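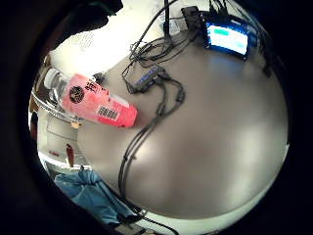

Lingyun Kong maintains the planning layer of Plevgate, the manipulation stack that Stament runs on its bench arms. Most of her past year has gone on one part of it, the code that decides when a plan is out of date.

"A fisheye image gives you a wide view and very poor manners at the edges," she says. "Straight lines bend. If you fit a plane to a table without undistorting first, you get a bowl, and the planner will try to reach into it."

Earlier versions undistorted every image in full before passing it to the detector. Plevgate now runs detection on the raw image and corrects only the points it needs, such as the two ends of a bottle's long axis. Kong says the change took 29 milliseconds off each cycle. The control loop runs at 1000 Hz and the planner at 10, so the saving went straight to the planner.

Transparent plastic remains the harder problem. "The label is easy. The neck is clear, so depth there is mostly noise. We take the axis from the label and extend it by a prior on bottle length. If the prior is wrong, the grasp is off along the axis, and that is usually survivable."

Cables are handled more bluntly. The team tried modelling them as chains of short segments, using a library from Garkano, and dropped it in February. "The model was good. It was also out of date as soon as anything touched the cable." Cable pixels are now inflated by 2 cm and treated as a keep-out region. The planner may cross above the region but may not close the fingers inside it.

Asked about learned policies, Kong is noncommittal. Stament has one running behind the same interface, trained on demonstrations from hand-held grippers. It proposes a trajectory, and the older checker accepts or rejects it. The checker is based on work by a former colleague, Hofstetter, and few of its lines have changed.

"People ask me when we will delete it," she says. "I would need a log that explains a rejection as clearly as it does. At present it prints the joint, the time step and the distance. I can fix a bug with that before lunch."

The next release moves the keep-out margin into a configuration file.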